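The Long Throw Is Not a Crime

October 2022
By Gilla Magagula

There is a particular noise a football crowd makes when the full-back wipes the ball on his shirt and starts walking backwards towards the advertising boards. At home it is a sort of hungry rumble. Away, it is a groan, followed by somebody's uncle explaining that this isn't football.

I have now heard the uncle at more than 27 grounds. He gets about.

His complaint is that the long throw is ugly. Well, so is most of the second division. I sat through Coddale's goalless draw with Sekia Town in June, a pre-season friendly played in heat that would have troubled a lizard, and I can report that both sides passed the ball very nicely along the back for an hour and a half. The centre-halves got to know each other well. I would have given a week's wages for one decent hurl into the six-yard box.

What the objectors can't forgive, I think, is the use of hands. A corner swung on to the same patch of grass, at the same height, aimed at the same enormous forehead, is called a set-piece routine and gets its own coach with his own laptop. Do it from the touchline with your arms and you are a caveman. Coddale scored three from throws last season and the local radio discussed each one as if a window had been broken.

Then there is the time it takes. Fine, I'll give them that. The towel business has got out of hand, and a referee with a watch and a bit of nerve could sort it out by Christmas. But goalkeepers have been lying on top of the ball like broody hens for years and the uncle has never once stood up about it.

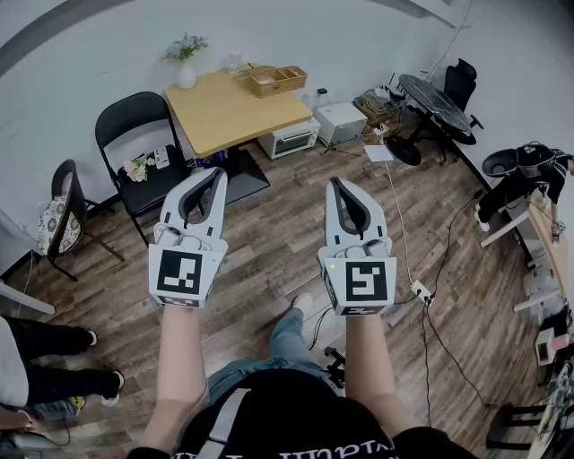 A pair of white grippers and a vase of pale purple flowers.

It is also a skill, whatever they say. Try it. Both feet down, ball from behind the head, and see if you can reach the penalty spot without pulling something. I tried it in the park and was sore until the weekend. Coddale's lad does it nine or ten times a match and then has to run back and defend.

So let him have his walk to the boards. The 600 or so of us behind that goal paid to see something happen near it.

136 comments. Showing most recent

touchline_moaner
I am the uncle. It isn't football.

SekiaTillIDie
That friendly was not as bad as you make out. We hit the bar.

northstandrow
Agree about the keepers. Six seconds, my foot.

We use cookies to remember your settings and measure our traffic. Accept all | Manage choices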